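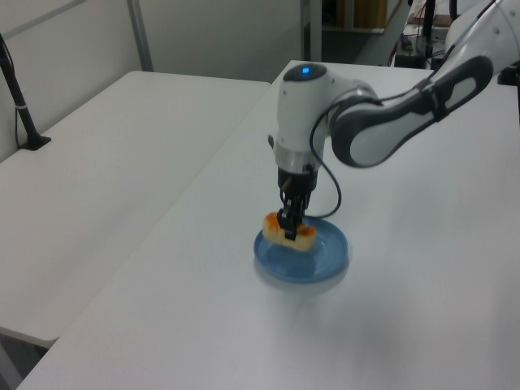 Robot arm with a piece of food over a blue plate

From: Lamduan Boonyarit
To: Graltdale supporters list
Date: 06/06/2023
Subject: Re: [graltdale-fans] Who do we keep in midfield?

I've read the whole thread now and I'll reply to the first message, as most of what came after was about the goalkeeper.

> I keep hearing that we need a whole new midfield and I don't see it.
> We conceded too many on the break, yes, but that was down to how high
> the fullbacks were playing and how little cover they got. Fagerlund
> can't be in two places. Give him a partner who stays home and we're a
> top half side with the players we already have. I'd keep the shape,
> keep Fagerlund, sell Kustar while there's a buyer, and spend whatever
> we get on a proper center forward. We haven't had one in years.
>
> Also, can somebody tell me what the manager was doing in the last away
> game? Two changes at halftime when we were level, and both of them
> made us slower.
>
> Interested to hear what the rest of you think before the retained
> list comes out.

I agree about Fagerlund and disagree about Kustar, and I think the two are connected.

Take Fagerlund first. From August until November he played next to an experienced man who hardly crossed halfway, and we were hard to beat. Then the injury happened and we went to one holding player with two ahead of him. People started saying Fagerlund had lost his legs. I sat behind the dugout for most of the home games after that and what I saw was a player covering the whole width of the field on his own. When our left back went forward, Fagerlund went across. When the move broke down, the ball came back through the space he'd just left. That happened again and again and the same goal went in against us at least three times that I can remember, the low ball pulled back from the right to the edge of the box.

So yes, give him a partner. We have one on the books already if the kid from the reserves is ready. He played 23 minutes in the cup replay and did nothing wrong. He passed it short, stood in the right places and got a foot in twice near the end. I wouldn't want him starting every week, but I'd want him in the squad ahead of anybody we'd get on loan in late August.

Now Kustar. I know he isn't popular on this list. He gives the ball away, he argues with the linesman, and he missed the penalty in the game everybody remembers. But he's the only one we have who turns with the ball and runs at people. Without him the forwards get everything in the air with their backs to goal, and neither of them is any good at that. When he was suspended in the spring we had one shot on target across two games, and it was a free kick from way out.

If you sell Kustar and buy a center forward, who passes to the center forward? I'd rather keep him another year and play him further up, behind one striker, where losing the ball doesn't matter as much. That would mean a 4-2-3-1 in place of what we've been doing. It also gets Fagerlund his partner without having to drop anybody who deserves to play.

The other problem with selling is the money. I've seen all kinds of figures on here and none of them come from the club. Whatever the fee is, part of it goes to the side we bought him from, and the rest doesn't all go back into the squad. We still need to replace the floodlights on the east side and there's the drainage at the far end. Anyone who came to the last home game saw what the corner of the field looked like. I don't expect the whole fee to turn into a striker.

On the halftime changes, I was at that one. It's a long trip and there were 700 of us there, so I'm sure others have their own view. My view is that the first change was forced. He'd been holding the back of his leg since the half hour and he walked off slowly ahead of the rest at the whistle. The second I can't explain. Taking off the winger left us with no way out, and for the last half hour we cleared it and it came straight back. We lost 3-1 and it could have been more. I don't think that makes him a bad manager. He got a lot right before Christmas and he's good with the younger players. But he does make his changes early and then has nothing left when the game shifts, and that's been true since he came.

A few smaller points from the rest of the thread.

The fullbacks. I'd keep both. The right back had a poor spring but he played through a bad ankle for a good part of it, and the one we brought in as cover didn't get near the team. The left back is the best crosser at the club by a long way. If he has two midfielders behind him he can go forward without everyone holding their breath.

The goalkeeper. I don't have much to add. He's fine on his line and nervous on corners, and he's been that way for as long as he's been here. A taller center half would help him more than being dropped would. If he leaves on his own account, then we look for someone, but I wouldn't go looking.

The striker. I do want one, same as everybody. Someone mentioned the lad at Grunico who got a run of goals at the end of the season. I've seen him once, against us, and he was quick and worked hard, but he had most of his chances on the counter, and we don't play that way at home. Teams come to us and sit back. I'd want to see him against a packed defense before saying yes. There may be others on this list who've watched more of Grunico than I have, and I'd be glad to hear from them.

Preseason. There was a question about the friendlies. As far as I know only the first one is fixed, and it's away. The home one depends on when the new turf goes down in the goalmouths. Last summer we got almost 500 for a friendly on a wet night, so I hope they don't drop it. It's also the only chance most of us get to see the reserves play with the first team.

Travel. I'll run the sign-up for the coach again if no one else wants it. Same arrangement as before — pay when you get on, and let me know by the evening before if you can't make it. We left with empty seats twice last season and had to turn people down who'd asked late. I'd also like to leave a half hour earlier for the long trips. We missed the kickoff once and I'd like that to be the only time. If you need to be picked up at the second stop, say so when you sign up, as the driver won't pull in there unless he's told.

My team for the first game, if everyone's fit and nobody is sold: same keeper, same back four, Fagerlund and the kid holding, Kustar in the middle of the three with the two wingers either side, and whoever we have up front. I'd put the captain on the bench to start with. He's had a lot of games in his legs and I think he'd do more for us coming on with a half hour left. I know that one won't go down well.

Please change the subject line if you're going to reply about the goalkeeper. It's hard to follow otherwise.

Lamduan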